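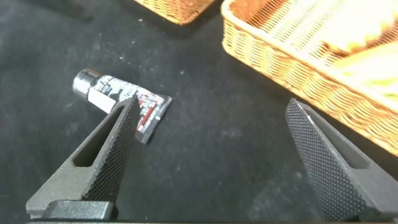

Grasping soft things: the Vostis numbers, read slowly

The Vostis group has put out a short report on picking up small deformable objects with a plain two-finger gripper, and people have been passing it around as if the problem were closed. I've read it twice now and I'm not there yet.

The method is simple enough. A policy is trained on wrist camera views only, with no depth and no force sensing, from 563 teleoperated demonstrations. The test items are the kind that give grippers trouble, such as a squeezed tube with a folded, crimped end lying on dark cloth next to a wicker basket. The robot has to pick the item up and put it in the basket it was told to use.

Kevser Öztürkmen, the lead author, reports that the policy did clearly better than the group's older scripted planner. Fine. But each item got 30 trials, and the report gives one pooled success rate for all of them. I would like to see the tubes by themselves. A tube that has been flattened at one end is a different problem from a full one, and where the fingertips close along the body ought to matter a great deal.

Then there is the cloth. Every demonstration was recorded on the same dark fabric. Of the full set, 358 were also recorded under a single lamp position. Change the table and the light, and I suspect the numbers drop. The authors say they "expect" the method to carry over - they did not test it.

I asked Declan Tierney, who runs the gripper bench at Prarkitz, what he made of the textured fingers. His view is that the knurling may be doing more of the work than the policy gets credit for. The report has no run with smooth fingers, so there is no way to tell.

Öztürkmen's group says per-item results will go up with the code in June. Ilgın Duman has offered to repeat the tube trials on our own arm once they do, on a pale tabletop and with both kinds of finger.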